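Vedatville Workshop Members Build Two-Arm Folding Table

Fistmont Community News, 16th February

VEDATVILLE – Members of the Engström Shared Workshop have completed the main assembly of a two-arm robot intended to fold everyday clothing. The workshop's board approved a further period of bench space for the project at its most recent meeting, and the builders expect to show the table to the public at the spring open house in March.

The project was proposed last year by Margit Fagerlund, a retired sewing instructor, and Prasanna Rathnayake, who maintains the workshop's electronics benches. Their application asked for a permanent corner of the main room, access to the printers and the metal saw, and a materials grant. The workshop awarded $2,000. According to the report filed with the board, the group has spent $1,255 to date, with motors and motor controllers making up the largest share.

"Folding was chosen as the task for this build for a practical reason," Fagerlund said in a statement released by the workshop. "Everyone who comes through the door has laundry at home, and everyone knows what a properly folded shirt looks like. Members can judge the work for themselves."

The two arms are mounted at the front of the table, one on each side, and reach inward over a printed cloth. Pale gray panels close off the work area at the back and sides. Clothing to be folded is placed in a basket at the left, and the arms work on one garment at a time in the open space near the middle.
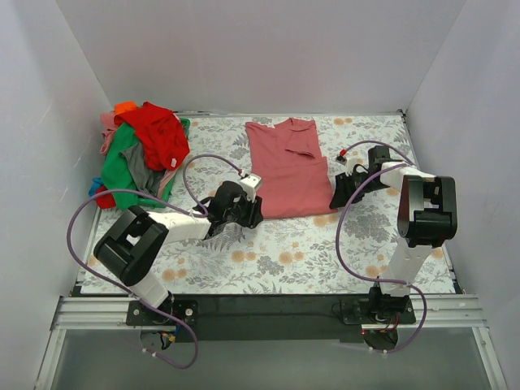 The two arms at work on a short-sleeved shirt at the Engström Shared Workshop. Photo: Ronja Ekström

The group began with short-sleeved shirts and has kept to them through the winter. Rathnayake reported that 241 practice folds had been logged by the end of January. Each entry in the log records the garment used, the result, and any stop that required a member to step in. Results are graded by hand against a printed guide prepared by Fagerlund, which sets out how far the sleeves should be turned in and how closely the lower edge should meet the collar.

Thin cotton shirts have given the best results so far. Heavier fabrics are more likely to slide when the lower part is brought up, and collars that stand away from the table remain a difficulty. The report notes that the arms still have trouble picking a single garment out of a full basket, and a member often places the shirt on the table by hand before a practice fold begins.

The control software was written by members, starting from a set of motion routines shared by Trondano, a hobby robotics club that meets in Fistmont. Halvard Björklund of the Trondano club visited the workshop twice during the winter to help set travel limits for the arms. Under the workshop's safety rules, the table may be run only when two trained members are present, and visitors must remain behind the floor line while the arms are powered.

Work planned before the open house includes a revised set of gripper fingers, additional ties for the hoses, and a second stop switch within reach of the basket. The group has also asked members to bring in worn shirts in adult sizes. Garments should be clean and free of pins, and may be left on the shelf beside the tool desk. Donated shirts will be passed on to the workshop's textile repair class after use.

The board has asked for a target of 300 logged folds before the public showing. Rathnayake said the group expects to meet that number, provided that the new fingers can be fitted without a long interruption.

Members who wish to join the project do not need experience with robotics. Märta Söderlund, who coordinates training at the workshop, said that the group is in particular need of people willing to keep the log and grade folds during evening sessions. A safety briefing is required before a first shift and takes place at the tool desk by appointment.

The parts list, wiring notes, and fold guide are kept in a binder at the electronics benches and may be copied by any member. A version for the general public will be issued with the open house program.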